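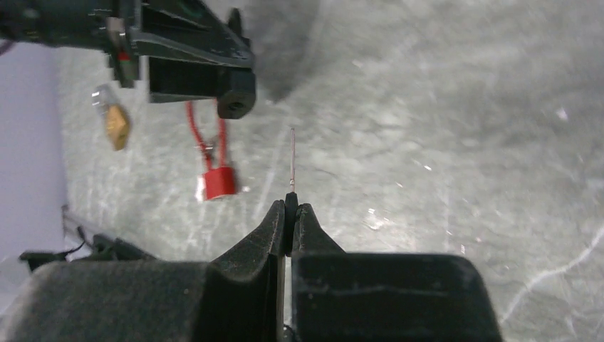
Buying Chicken and Eggs in Bulk for a Shared Kitchen

Read the label before the price. "Cage-free" on an egg carton tells you how the hens were housed. On a chicken label it says very little, as meat birds are not usually kept in cages to begin with. If a supplier names a certification program, look it up and read what the farm had to do to earn it.

Ask for the case weight in writing. We order from Kirwood every other Friday, and two cases with the same item number can be several pounds apart.

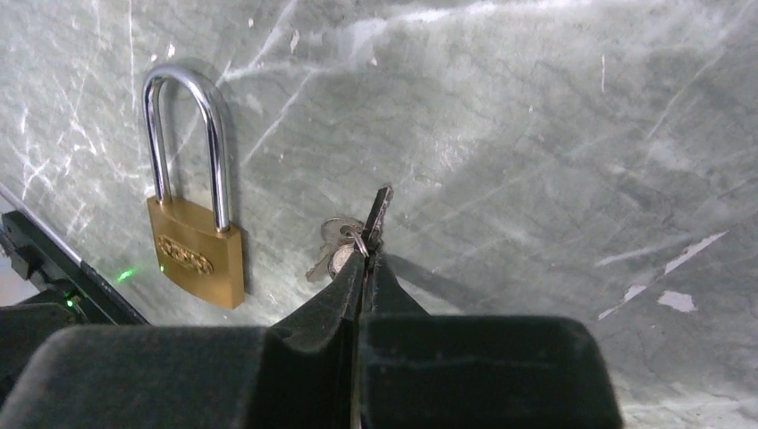 Write the delivery date on each case with a grease pencil before it goes into the refrigerator. Raw chicken goes on the bottom shelf, in a tray with a rim. Cook or freeze it within two days. Eggs keep for weeks in the carton, away from the door.

For the freezer, split a case into 3-pound bags and press them flat. A flat bag thaws in the refrigerator in 24 hours. Thick ones take longer and are still icy in the middle.
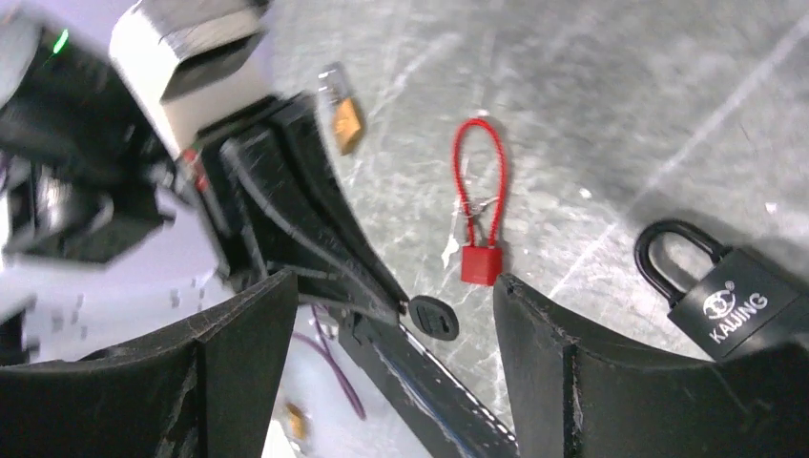
STORAGE & CLEANUP

Wash cutting boards in hot, soapy water, rinse, and let them air-dry standing up. Keep one board for raw poultry only. Do not rinse the chicken itself, as the splashes reach farther than you would think.

Tips sent in by Teun Wuyts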